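Chapter 4
Air Indoors

Learning goals
After reading this chapter you should be able to:
name the main sources of indoor air pollution in a home or office
explain the difference between ventilation and filtration
calculate the number of air changes per hour for a simple room
read a floor plan and suggest where stale air is likely to collect

Key terms: air change, particulate matter, infiltration, exhaust, relative humidity, source control

4.1 A complaint on the second floor

In August the staff of a small translation office in the town of Ngubane began to report headaches. The complaints came mostly from the second floor and mostly after three in the afternoon. The office manager, Busisiwe Du Plessis, first thought of the screens, then of the heat. She had the blinds replaced and moved the lunch hour. The headaches went on.

She then hired a building inspector, Vusumuzi Cele, who spent a day walking through the rooms with a notebook and a carbon dioxide meter. In the morning the readings on the second floor were close to those outdoors. By late afternoon one meeting room had reached 1561 parts per million. Outdoor air is usually a little above 400. The windows in that room had been painted shut during a renovation, and the only supply duct ended behind a bookcase.

Carbon dioxide at that level is not a poison. Cele used it as a marker. People breathe it out at a fairly steady rate, so a high reading in an occupied room means that outdoor air is coming in too slowly. Whatever else is being released in the room is also building up: vapor from markers and cleaning products, dust from paper, moisture from breath and skin.

We will return to the Ngubane office several times in this chapter. It is a useful case because nothing in it was unusual. The building met the rules in force when it was built, and the problem came from small changes made over many years.

4.2 Where the pollutants come from

Indoor pollutants have two origins. Some enter from outside through doors, windows and cracks, and this uncontrolled entry is called infiltration. Others are released inside. Cooking is the largest indoor source of fine particles in many homes. New furniture and fresh paint give off vapors for weeks or months. Bathrooms and drying laundry add water, and damp surfaces support mold.
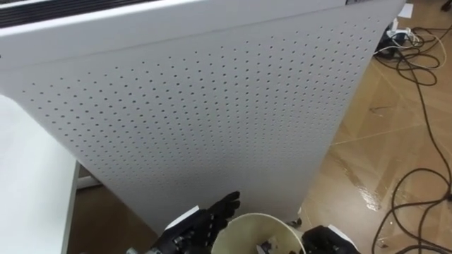 Engineers deal with these sources in a fixed order. The first step is source control, which means removing the source or reducing what it gives off. A lid on a paint can is source control. The second step is ventilation, in which indoor air is replaced by outdoor air. The third is filtration, in which indoor air is passed through a material that traps particles and is then returned to the room. An ordinary particle filter does not remove carbon dioxide or water vapor, so it cannot take the place of ventilation — a point that many buyers miss.

4.3 Air changes

The usual measure of ventilation is the air change per hour. One air change means that a volume of air equal to the volume of the room has been supplied in one hour. To find the rate, divide the airflow by the room volume.

Worked problem. A classroom has a volume of 345 cubic meters. A fan supplies 1174 cubic meters of outdoor air each hour. The rate is 1174 divided by 345, or 3.4 air changes per hour.

The result is an average. It assumes that the new air mixes evenly with the old, and in real rooms it seldom does. Air can travel straight from a supply opening to an exhaust and leave a far corner almost untouched. Cele found such a corner in Ngubane, next to the copier, where two people had their desks.

Before you go on

1. List three sources of moisture in your own home.
2. A bedroom measures 4 meters by 3 meters, with a ceiling height of 2.5 meters. How much outdoor air per hour is needed for two air changes?
3. Why might carbon dioxide readings be low in a room that has just been painted, even though the air is unpleasant to breathe?

Section 4.4 looks at how fans and ducts are sized, beginning with the kitchen exhaust.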